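Resik walk-through, November: my checklist with comments

Annatjie Fourie asked me to type up my notes so Riaan can follow them when he covers for me, so pardon the rambling.

1. Stairwell lights. OK. All working, even the one on the second landing that used to flicker (new tube, finally!).

2. Fire extinguishers. OK, with one exception. The tag on number 11 is unreadable, so I've asked Clatus for a new one. Pin and gauge were both fine.

3. Rear exit. FAIL. Someone had parked a cart of paper towels right across it. I moved it myself, then found it back there at lunch, grr. Lerato Van Wyk is putting tape on the floor.

4. Desks and paper storage. OK. I look for stacks that could slide off, and for anything shoved up against an outlet or heater. 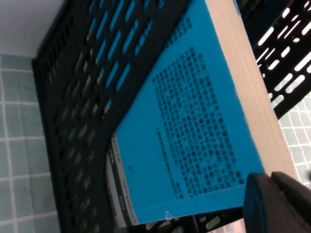
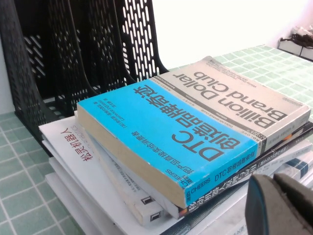
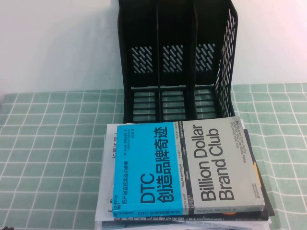
Books and a black organizer.

5. Power strips. One FAIL in the break room, where the kettle and the space heater were sharing a strip. The heater is now in my office and it's staying there until I see a wall outlet free.

6. First aid box. Low on the small bandages and the eye wash is out of date. Order sent, $109 with shipping, which seemed steep to me, but Nomvula Nkuna signed it.

7. Storeroom shelves. The label says 700 pounds per bay and I think we're well under, but the heavy boxes keep creeping up to the top shelf. Please, please put them at the bottom!

8. Alarm test. Done Sunday morning, all bells heard, including the faint one by the loading door. Maksym Sydorenko stood out there in the rain to listen for it. Still waiting on Wamstead for the paperwork.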